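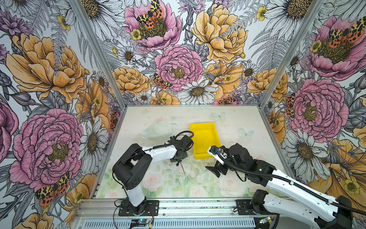 The Yellow Bin

Wing-sze Chiang had been given until the end of August to empty her aunt's apartment, and by the last week she had gotten as far as the kitchen table.

The rest of the place had gone faster than she expected. Boris Havlíček from downstairs took the bed and both lamps. A man named Cor De Graaf drove in from Potinberg for the sewing machine and paid 400 for it without opening the case. The books went to the library in four trips. But the kitchen table was where her aunt had put things she meant to deal with later, and she had been meaning to deal with some of them for thirty years.

Wing-sze bought a yellow plastic bin at Gretness, the discount store by the bus station, and set it on the table. Her plan was simple. What she wanted to keep would go in the bin. When the bin was full she would stop.

She started with the mail. There were gas bills, a calendar from the Yip pharmacy, a postcard of a lake with no message on it. She put the postcard in the bin and then took it out again. She did not know anybody who had been to that lake.

Babatunde Bako came over after work with sandwiches. He had helped her move twice and had not complained either time. He looked into the bin.

"There's nothing in here," he said.

"I just started."

"You said you started this morning."

She handed him a trash bag and told him to do the drawer by the stove. He sat on the floor and pulled the whole drawer out and put it between his knees. For a while neither of them talked. He held up a potato masher, and she shook her head. He held up a small key on a piece of green string.

"What's this open?"

"No idea."

"Keep it?"

She thought about it. The key was too small for a door. It could have been for a suitcase, or a diary, or one of those metal boxes people kept under the bed, but the bed was downstairs at Boris's now and there had been nothing under it except slippers.

"Put it on the counter," she said.

They ate the sandwiches standing up. The window was open and somebody in the courtyard was trying to start a scooter. Babatunde asked what her aunt had been like, and Wing-sze said she had been strict about shoes and generous about money. She had worked 13 years in the office at Brikier, the tile company, and never once had a tile from there in her home. She liked flowers. She had papered the hallway herself, big leaves and blossoms from floor to ceiling, and when the landlord objected she told him he could take it up with her when she was dead.

"And now he can't," Babatunde said.

"Now he's taking it up with me."

The doorbell rang a little after seven. It was Chin-lung Peng, who had lived across the hall the whole time and whom Wing-sze had met perhaps three times. He was holding a covered dish. He said he had heard the drawers and thought they might be hungry. She did not tell him they had just eaten.

He came into the kitchen and set the dish down. He stood looking at the table with the mail all over it, and then at the bin.

"She would not have liked the color," he said.

"It was on sale."

"That she would have liked."

He noticed the key on the counter and picked it up by the string. He asked where they had found it, and Babatunde pointed at the drawer. Chin-lung Peng nodded. He said it was his. It was the key to his mailbox. He had given it to her the year he went into the hospital, so she could bring his letters in, and when he came home he had never asked for it back and she had gone on bringing them. She would knock twice and hand them over — bills first, then everything else. He said he had not opened that mailbox himself in eleven years.

"Who's been getting it since she died?" Wing-sze asked.

"It is quite full," he said.

They went down together, all three of them. The mailbox was number 968 and the door of it was bulging. The key stuck, then turned, and the mail slid out over the floor of the lobby. Babatunde laughed and got down on his knees. There was too much to carry by hand, so Wing-sze went back up the stairs for the bin.

It held everything, with a little room at the top. Babatunde carried it up and left it inside Chin-lung Peng's door, next to his shoes. Chin-lung Peng asked if she needed it back tonight.

"No," she said. "Tomorrow's fine."

In the kitchen she picked up the postcard of the lake and read the back again, where there was only her aunt's name and the address. She put it in her purse. Then she swept the gas bills into the trash bag, and they heated up what was in the dish.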